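Junau Gripper Comparison

The Junau Gripper Comparison is a simulation-based test program for robot grippers, arms, cameras and controllers. It is run by the Westerberg Institute for Applied Handling and was set up to give small laboratories a shared way of judging equipment before purchase. The program is named after the software environment in which it runs. Its lead author is Gonçalo Henriques, and its camera procedures were written by Filipa Falcão.

Background

Earlier comparisons at Westerberg used a bare table and a set of plain blocks. Results from these trials were easy to repeat but said little about how a two-armed robot would behave in a furnished home. The Junau environment was therefore built as a domestic room, with a low piece of furniture with drawers and everyday articles placed at different heights and distances. A basketball is used for the large-object tasks. The same room is loaded for every trial, and only the equipment under test is changed.
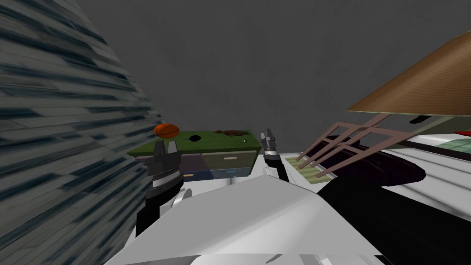
Two gripper models were entered in the first round. The Zastasico model has long, narrow fingers and a light wrist. The Clurketti model has shorter fingers and a higher closing force. Both were fitted to the same pair of arms and driven by the same controller, so that differences in the results could be assigned to the grippers alone. A second round kept the gripper fixed and compared two controllers, one based on joint position and the other on measured force.

The first round consisted of 2,009 trials and the second of 488. A trial ends when the object has been held clear of its support for 12 seconds, when it has been dropped, or when the time limit is reached. Trials in which the arms touch each other are recorded separately and do not count toward the score of either gripper.

Cameras

Camera placement is treated as part of the equipment under test. The head view takes in both arms and much of the room, but parts of the robot's own body can hide the lower area of the work space. The wrist view is much narrower. It shows the tips of the fingers and whatever lies directly ahead of them, and it is the preferred source for judging the last few centimeters of an approach.

Falcão's procedure calls for a wrist view with the fingers open to be checked before each series. The operator confirms that both fingertips are in view and that the gap between them is clear. Edges of surfaces are of special interest, as a finger that passes beyond an edge has nothing beneath it and the controller may misjudge its height. Early versions of the position controller were prone to this error - in particular when the surface was of one color and offered few features to track.
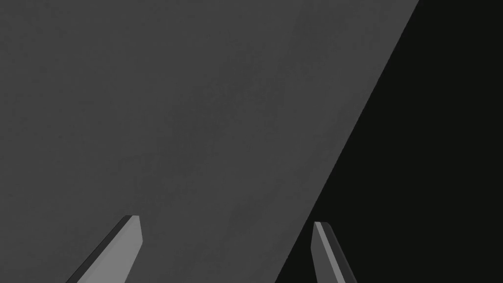
Scoring

Each gripper receives a score for reach, hold and release. Reach covers the approach to the object without contact with other items. Hold covers the period of lifting. Release covers the return of the object to a marked area. The three scores are reported side by side and are not combined, a decision that Henriques defended on the grounds that a single figure would hide weak results in one area behind strong results in another.

Objects are grouped by shape. Round objects test the opening width of the gripper, flat objects test the thickness of the fingertips, and objects with handles test whether the controller can select a suitable point of contact. A frying pan and a tennis racket belong to the third group. 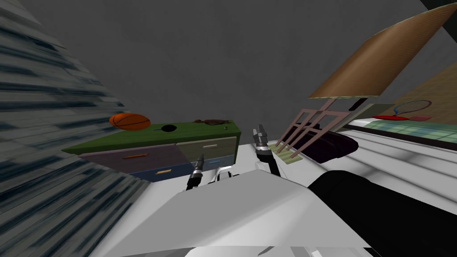 In the published results, the Zastasico model scored higher in reach, mainly on flat objects, while the Clurketti model scored higher in hold. Release scores were close. The force controller reduced the number of drops for both groups of handled objects but took longer to complete each trial.

Limitations

The program has been criticized for its treatment of soft materials. Cloth and padded items are present in the room as fixed shapes and do not bend when touched, so no scores are given for them. Friction values are also set by hand and are the same for all fingertips, which may favor grippers whose real fingertips are smooth. Westerberg has stated that measured values will be used in a later version.

Lighting in the room is even and does not change during a trial. Results from the camera comparison should for this reason be read with care by users who work near windows or under strong lamps - conditions that the current version does not cover.

See also

Robot end effector
Force control
Robot simulation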